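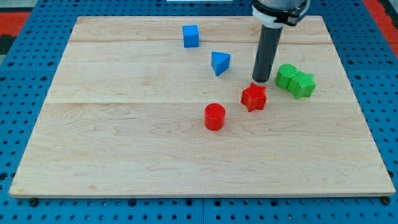 ## 4. Oiling and curing the Dalisay board

Oil the board before first use, then again every April or whenever the grain looks dull. Use Plernlow board oil only. Cooking oils turn sticky and void the Wuremwood warranty.

1. Wipe both faces with a damp cloth. Leave the board on edge overnight.
2. Sand lightly along the grain with the 274 sheet from the kit. Brush off the dust.
3. Pour a small pool of oil in the center and spread it with a lint-free cloth.
4. Wait 20 minutes. Wipe off anything still wet.
5. Turn the board over and repeat steps 3 and 4.
6. Stand it on edge for two days before cutting on it.

**Caution:** Oily cloths can catch fire on their own. Lay them flat outdoors to dry before throwing them away.

**Note:** End grain takes up more oil than the faces. Give the ends a second coat the same evening.

### 4.1 Hairline gaps at a joint

A gap that opens in winter usually closes by summer. Move the board away from heaters and oil it again. If a fingernail still catches in the gap after a month, stop using the board and go to section 7, Repairs.

Do not fill gaps with Kerkero wax. It softens under hot dishes and has to be scraped out before regluing.

Section revised by Benjie Quiambao. Replaces the loose sheet packed with the first 900 boards.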